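We use cookies to remember your newsletter preferences. Accept | Manage settings

The Rulalora Household Letter
2021-03-03

Clear the bathroom counter first

Most people who write to us about bathroom storage want to know what to buy. My answer is usually to wait a week. Empty the counter, put everything on a table in another room, and bring things back only when you need them. Whatever is still on the table after 7 days can go in a drawer, or out of the house.

I did this in October and ended up with a very short list: toothbrush, soap, face cream, hairbrush, two clips. The rest was hotel shampoo, a dried-out nail polish, and a bag of hair ties that had lost their stretch.

The hairbrush is the piece that causes trouble. It is too bulky for a cup, it sheds, and in a drawer it catches on everything else. I now keep mine in a small open basket, and I would pick a white plastic one with slatted sides and small holes in the bottom. Dust and loose hair show up on white, so you know when to clean it, and a quick rinse under the tap drains straight through.

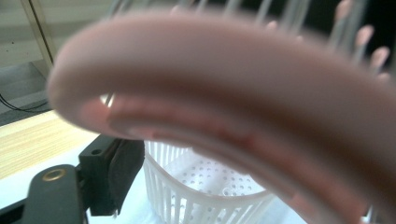
Cleaning the brush

Before a brush goes into a clean basket, it should be clean too. Set aside ten minutes.

Pull out the loose hair with the end of a comb, working from the handle toward the top. Fill the sink with an inch or two of lukewarm water and a little mild shampoo. Dip only the bristles and swish them around. If your brush has a cushioned base, keep the water below it. Water that gets inside can sit there for days.

Go between the rows with an old toothbrush. If the bristles have rounded tips, be gentle with them. Once a tip comes off, that bristle will scratch, and the brush should be replaced.

Rinse, shake, and lay it bristles down on a towel overnight. Skip the hair dryer, which can warp plastic.

How often

Every 7 days for the loose hair, once a month for the wash. If you use a lot of styling spray, wash it every two weeks. The basket gets rinsed at the same time.

Next month I will go through the cabinet under the sink. If you have a before-and-after to share, reply to this email and tell me what you threw out.

Mawar Sutanto

Contact us | Unsubscribe | © 2021 Rulalora | Back to top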